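Progress report to the Vorden fund, spring period
Branton play and tableware lending room

The grant of $3,000 was meant to cover three things: replacing worn items in the pretend-kitchen sets, refitting the handling tables, and printing new contents cards. The first two are done. The cards are partly done.

Stock
We began the period with 285 pieces on the shelves, counting every plate, mug and play food. During the spring check we withdrew 53 of them. Most were chipped plates, and the rest were soft foods with split seams. The replacements were ordered from Kudis in two lots. The first arrived complete. The second came in May with one carton missing, and Kudis has agreed to send it at no charge. We have not yet paid for that carton, so it does not appear in the spending to date.

Tables
Guerreiro refitted 4 tables in the handling room. The old tops were stained and hard to wipe down, and two of them rocked. The work took a day longer than quoted, but the price did not change. The room was closed on one Thursday and opened as normal the next morning.

Sets
Each set is now packed by theme, with the food and the dishes in the same box. Borrowers had told us that the food often went home without anything to serve it on. The harvest set has been the most requested since the change, and we have a short waiting list for it.

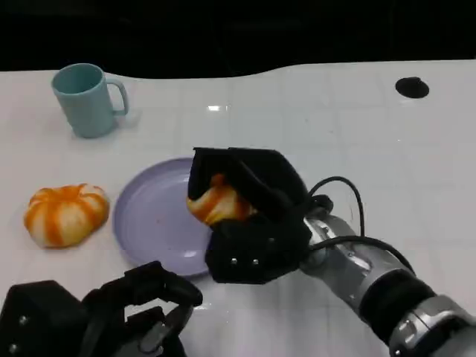
The harvest set needed the most thought about color. Our older dishes were bright and patterned, and small children had trouble picking out the food on top of them. We moved to plain pieces in soft shades. The striped orange-and-white foods show up clearly against the lavender plate and the white tabletop, and the pale teal mug is easy to tell apart from both. We plan to use the same approach for the breakfast set.

Still to do
The contents cards for the harvest and picnic sets are printed. The others are waiting on the missing carton, as we want to list what is really in each box. We also need to order lids for the larger boxes. Both jobs fit within the remaining money, and we are not asking for any change to the budget.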